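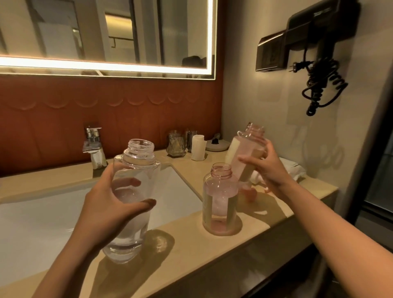 1/11/26

Moisture and retained samples, Edwards building, bench side

In on a Sunday to get the balance and the water activity meter to myself. Main job was the weight loss question on the Grandusier lot, which the inventory side has been asking for an answer on. Second job was the retained sample cupboard. Third job was the oven log, which I didn't get to.

Background for whoever picks this up. The Grandusier lot was bulk dried flower, received in July, booked into Skaridik at the weight on the transfer sheet and moved to the vault in liner bags. When it was pulled for packaging the bags came up light against the system. Not by a lot on any one bag, but all of them were light, none heavy. Packaging entered it as drying loss, which the system accepts without a supporting number. The monthly reconciliation then flagged it, and the flag has been sitting open.

Three possible causes as I see it: the product lost water in the vault, the scale at receiving reads differently from the scale in packaging, or the sample pulls were never deducted. Could be some of each.

Scale check first. Warmed up the bench balance with the draft shield closed, then ran the check weights up and back down. All within tolerance and it returned to zero. Took the same weights over to the packaging scale. Fine at the low end, reads slightly low at the top. Repeated it after levelling the scale – the bubble was well off – and it came in properly. So the packaging scale was out of level for some unknown stretch. The daily check sheet for that scale uses only the small weight, so it would have passed every morning. I've put a note on the sheet to add the large one. The receiving scale is behind the locked cage and I didn't have the key, so that half of the comparison is still to do.

Sample pulls next. Went through the paper chain of custody forms for the lot. There were six pulls out of it between receiving and packaging. Skaridik shows five. The missing one is the repeat for microbial, taken after the first container went to the contract lab with a damaged seal. The form for the repeat was filled in properly and filed behind the original, stapled, which is probably how it got missed at data entry. Entered a correction request with a scan of both pages. The pull is small compared with the gap, so it helps the record more than it helps the total.

Moisture. Took what was left of the reference bag, gross 486 g with liner and tag. Broke it up gently in the tray, mixed, coned and quartered by hand and took portions from opposite corners. Ran loss on drying in triplicate in the small dishes and water activity on the same material at the same time.

Results are in the moisture binder, not copied here. Short version: the three dishes agree well with each other, and they're lower than the receiving result for the same lot. Water activity is lower too, and by an amount that makes sense with the moisture. So there's real drying in storage. The liner bags were folded over and clipped, not heat sealed, and the vault runs dry once the heating is on. I wouldn't have expected much movement before the fall, but by now it has had plenty of time.

Worked the loss backwards from dry weight to see how much of the gap the water covers. It covers most of it. What remains is in the same direction as the scale error, and once I allow for that and the missing pull I'm left with a remainder I would call handling loss. Kief in the bottom of the liners, dust on the trays. The liners went out with the destruction batch so there's no weighing them now. For the next lot we should weigh the empties before they go in the waste bin.

Caution on the above: the reference bag is not the same as the bulk bags. It's smaller, it gets opened more, and it sits on the shelf nearest the fan. It may have dried faster than the rest. If the inventory side wants to use my number as the number for the whole lot, they need to say that in the write-up. I would rather we got one more bulk bag, if there's an unopened one left at the Drister site. Some of the lot was sent there before packaging started. Have left a message on the board asking for it to be held.

Retained samples. Cupboard was in reasonable order. Pulled everything from the oldest shelf and compared labels with the list. Mostly matched. Problems found:

One jar with the lot number rubbed down to the first few characters. Identified by elimination and by the tare written on the base, relabelled, old label left on underneath.

Two jars swapped between positions. Put back.

One jar on the list as full, 322 g gross on the list and the same on the balance today, so that one at least is tight. Same lid type as the others, but torqued down and taped. Worth noting for the storage question, because it has been in there longer than the Grandusier material and hasn't moved.

One line on the list with no jar at all. It's past its retention date, so I think it was destroyed and the list wasn't updated, but the destruction record has to be found before the line is struck. Looked in the binder for the right quarter, not there. Try the quarter after.

The humidity logger in the cupboard has a low battery warning. It's still recording. No spare in the drawer. Ordered a pack along with more dish liners.

A note on the paperwork, while it's fresh. The reason code list in Skaridik has drying loss, sample, destruction and adjustment. People pick drying loss for anything involving dried product being light. I did it myself last year. If an inspector asks for the basis of a drying loss entry, we should be able to hand over a moisture result from before and one from after, and for most lots we have only the first. Suggest a second moisture on every lot that has sat in the vault longer than a couple of months, run at the time it's pulled for packaging. It's a few dishes and part of an afternoon. The procedure doesn't need a full rewrite, just a line in the packaging release step and a box on the form.

The other option is to heat seal the liners at receiving. There's a sealer in the packaging room that's used for the outer pouches and might take the wider liner. Tried it on an empty one: the jaw is a bit short, so it needs two passes with an overlap, and the overlap puckered on the first try. Second try looked better. Partly inflated it and left it under a tray of check weights over lunch and it was still firm afterward. Not a proper leak test. Will do one with dye when the supply cabinet is restocked.

Cleaned the grinder and the trays, wiped down the bench, emptied the dishes into the witnessed waste container and sealed it. Second signature still needed on the tag, so the container is in the cage and not in the destruction bin. Please don't move it until it's signed.

Oven: set point and display agreed all day, but the log sheet on the door is full and the last few runs are written in the margin. New sheet printed and hung. The old one needs to be scanned. The door gasket has a flat spot at the lower hinge corner, grey and shiny, no visible gap. Keep an eye on it.

Open items

Receiving scale, full range check, with the large weight. Need the cage key.

Correction for the missing pull, waiting on quality to approve.

Unopened bulk bag from Drister, if it exists. Run moisture the same day it arrives, don't shelve it first.

Destruction record for the retained jar.

Dye test on the double-pass seal.

Reply to the reconciliation flag. I've drafted a paragraph and saved it with the lot file, but I'm not sending it until the receiving scale is checked.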